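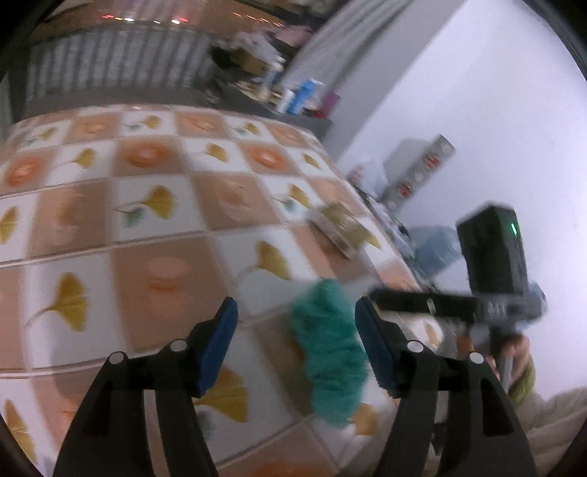
Countertop sealer comparison, December, second entry

Bench notes for me and whoever picks this up after the holidays. Herman Lau wants a recommendation for the Haltholm kitchen job and he wants it soon. I don't have one yet, and what follows should explain my mood.

The claim being tested

Camier says their penetrating sealer makes honed marble "worry free" after one coat. Kusuma makes a duller claim: two coats, a day between them, reseal when water stops beading. I trust Kusuma's label more for being dull, so I've tried to be harder on it to even things up.

What I did

Cut 11 coupons from the same offcut slab, honed face up, all taken down to 800 grit by hand. Washed with plain water and dish soap, left on the rack by the window for two days. The rack is cold at this time of year, so "dry" is an assumption. I don't own a meter I believe in.

Four coupons got Camier, one coat, wiped off at the time on the can. Four got Kusuma, two coats. Three left bare.

Spots on every coupon: olive oil, red wine, black coffee, lemon juice. Wiped at ten minutes, again at two hours, and one set of spots left overnight under watch glasses.

What I saw

Oil. Bare stone took it straight away and it isn't coming out. Camier was clean at ten minutes, faint shadow at two hours on one coupon, obvious shadow on all four by morning. Kusuma clean at two hours, faint by morning on two of four. So Kusuma does better, but it also had twice the product on it. Comparing one coat to two is comparing the labels, and I'd like to compare the sealers. Should have run Camier with two coats as well. Will do.

Wine and coffee. Much the same pattern, less dramatic. Coffee on the bare coupons looks worse to me than the wine does, which goes against what every showroom tells people.

Lemon. Etched everything. Sealed, bare, one coat, two coats, dull rings on the lot at ten minutes. A penetrating sealer is not going to stop acid on marble and the Camier leaflet gets around this by never mentioning acid. Please let's say it to the clients in plain words before they sign off on marble next to a sink. Herman thinks it will scare them. Good.

Complaints about my own work

Coupon 9 has a vein right through the oil spot and I should have thrown it out. I've kept it in the count for now but I don't trust it. The wine ran on two of the bare ones because the bench isn't level, again. The "faint" and "obvious" grades are mine alone, by eye, under the shop tubes, and I knew which coupon was which. Someone else should grade the next round with the backs covered.

The Drekonham rep called at lunch to say their nano coating would pass all of this. Asked for the test sheet. He offered a brochure. Asked again, and now there's a sample on the way with no sheet. Happy to put it in the next batch, same spots, same slab, no special handling.

Next round

Fresh coupons, no veins. Camier one coat and two coats, Kusuma one and two, Drekonham as directed. Three bare. Skip the coffee, double the oil. Shim the bench first.

If Herman asks before then: quote quartzite for the sink run, after a lemon test on the actual slab, since half of what the yard sells as quartzite is marble with a better name. The marble can go on the island if they still want it.

Rack space is tight, so leave the bottom shelf clear until I'm done.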